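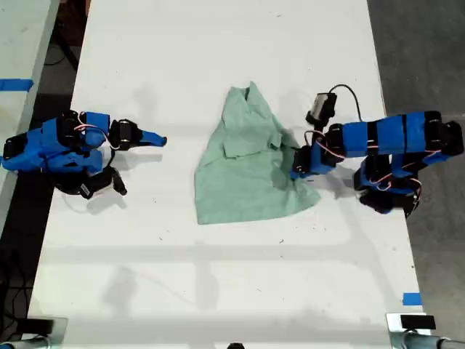 ## 3.2 Garment and surface

Figure 2. Light green cloth on the white table, crumpled.

One T-shirt, pale mint green, used for all 130 folds in this section. Washed twice before the start, no softener. Soft jersey, so it creases easily and keeps the crease. Calloway wanted a stiffer cotton as well; no time before the June cutoff, see Sec. 5.

White tabletop throughout. Pale cloth on white is poor contrast and we knew that going in. The outline was traced by hand from the overhead views (Magaña, Kimaro), and the hem was the part they disagreed on most. Sleeves were easier. A sleeve folded back over the body makes a ridge, and the ridge throws enough shadow to follow.

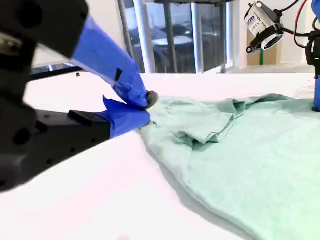
Corners next. Coding sheet has four landmarks: both sleeve hems, both bottom corners. Collar left out after the November pilot, it was to often buried under the body of the shirt. A landmark counts as visible if the coder can put a finger on it without guessing. Of the 130 start states, 94 had at least one sleeve hem visible by this rule. The rest went in the "bunched" group and are reported seperately in Table 3.

Table wiped between folds, lint roller every tenth. Lamps left where they were, same height, same side.
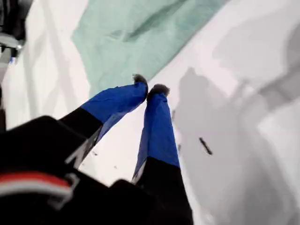

## 3.3 Crease scoring

Scored by Stetsiuk and Nyanda, working apart. Scale 0 to 4, flat to fully bunched. Half points not allowed. Where the two scores differed by one, the higher was kept; by more than one, both looked again together.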